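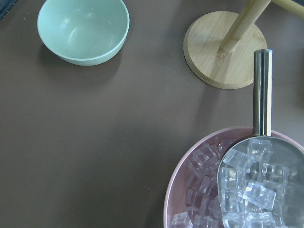
Mortimer Abernathy holds that the scooping cell should be looked after like a kitchen, wiped down first and calibrated second, and most later notes on the Ollcombe cell follow him on this. Xiomara Ostrowski disagreed about the order. Her version has calibration first, while the arm is still cold.

The Ollcombe cell is a single-arm tabletop work cell used for scooping and pouring trials, built at Postcombe and later moved to Strickland. One arm, one wrist camera, one fixed table. Controller is a Zater unit, second revision.

Setup

Table gets bolted down before anything else. Arm base goes on a steel plate, four bolts, tightened crosswise. Reach from base to the far edge of the work area is 908 mm. Props for the ice task are a pink bowl with clear cubes, a steel scoop, a mint-green bowl and a bamboo stand. The pink bowl goes next to the stand, scoop in the bowl with the handle toward the base of the stand. Middle of the table stays clear. Positions vary a little between runs, on purpose, and are not taped.

Camera calibration

Done from 50 poses. Early notes say fewer, but the results drifted. Shiny metal is a known problem: the handle of the scoop throws streaks and the depth reading drops out along it. Dimming the overhead lamp helps some. Clear cubes are worse, and the cell does not try to measure them one by one. It takes the height of the bowl rim and works down from there.

Upkeep

Wrist cable checked every morning, replaced at 400 hours wether or not it looks worn. Lens wiped with a dry cloth, no spray. Gripper pads swapped in pairs. Joint four has its own grease, do not mix.

Table top cleaned with plain water. Solvent left a shiny patch at Postcombe and the whole top had to be changed.

Repairs

The wrist bearing was replaced in January after over 102 hours of pouring trials with a slight knock. Cause was a loose camera bracket, not the bearing itself. Bracket now has thread lock on both screws. The the old bearing was kept as a spare.

See also: Strickland pouring cell; Zater controller, fault codes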